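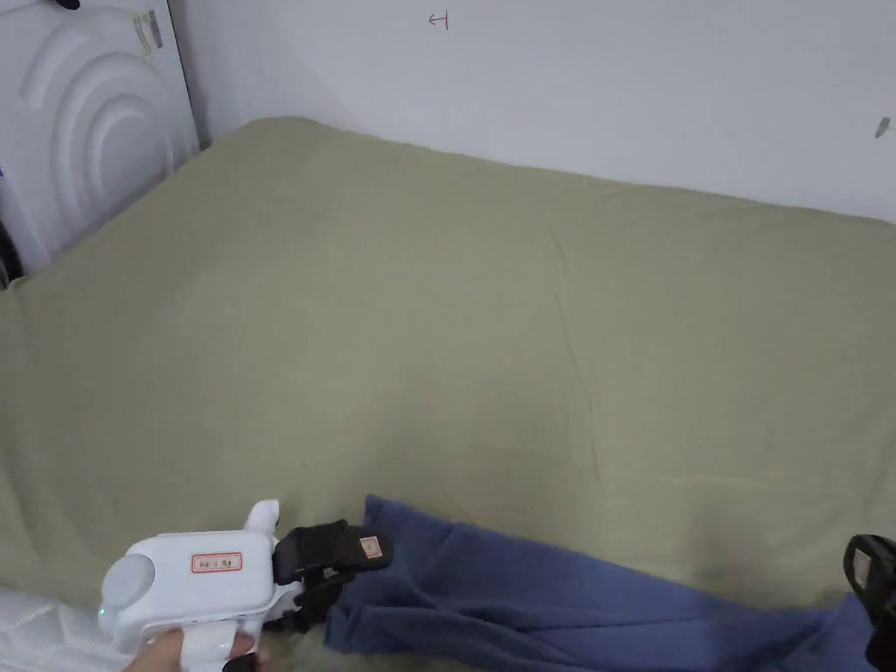 The Grollberg coverlet in olive, on the bed in our back room.

I've had the Grollberg coverlet since January and I'm still pleased with it every time I walk past the door, so it seemed time to write it up properly!

Some background first. The bed in our back room is pushed right up against the wall, and for years it wore a Suslow quilt that was lovely to sleep under and a misery to make up. Too thick to tuck, too short on the open side, always sliding off toward the floor. Bríd Doherty had the Grollberg on her guest bed when we stayed, and I spent half of breakfast asking her about it (sorry, Bríd). I ordered one that same evening, the large size, for 70 dollars.

The color is what sold me. It's a real olive green, a bit darker than the shop's own photos, and it looks great against plain white paint. I was worried it would make a small room gloomy and it doesn't at all. The surface is smooth, with no quilting or bobbles for things to catch on, and that matters more than you'd think if you fold laundry on the bed like I do. Sleeves and socks don't drag the whole cover around with them.

It tucks beautifully. I shove the long side down against the wall, pull the rest toward me and I'm done - no crawling across the mattress to fix the far corner. Samuel make a similar one that Tudur Morris swears by, and I did try his, but it felt stiffer to me and cost 43 dollars more for the same size.

Now the creases. It does show them. The fold lines from the packet took a good few washes to soften, and even now I'll get one long thin line across it if I leave it folded in the closet overnight. You can iron it on medium (I have done this exactly once). If you like a bed that looks like a hotel bed, maybe look at the Lilier, which has a bit of texture to hide that sort of thing. I like a slightly rumpled bed, so it suits me fine.

Washing is easy. It goes in with the towels, comes out the same green, and dries fast on the line. No pilling so far, and the hems are still straight.

I'm already eyeing a second one for our own room, if they ever bring back the rust color. Bríd says she saw it in the spring list, so I'm checking the site far too often.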